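Wollard: a kitchen arm built in a shared workshop
Project report, November
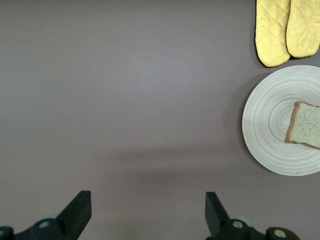 Janka Sokol thought we should drop bread completely and practice on wood blocks until the grip was right. We went the other way! Bread squashes, so every bad setting shows up right away, and we wanted Wollard to learn a gentle pinch from the start.

The first version closed way too hard. Svatopluk rewrote the closing routine so the fingers stop for 2 seconds before the final squeeze, and I reprinted the pads (4 tries, all in black). Our best evening run was 15 clean lifts out of 30, which had us cheering loud enough to annoy the laser cutter people.

Next up is the wrist cable, which still snags on left turns.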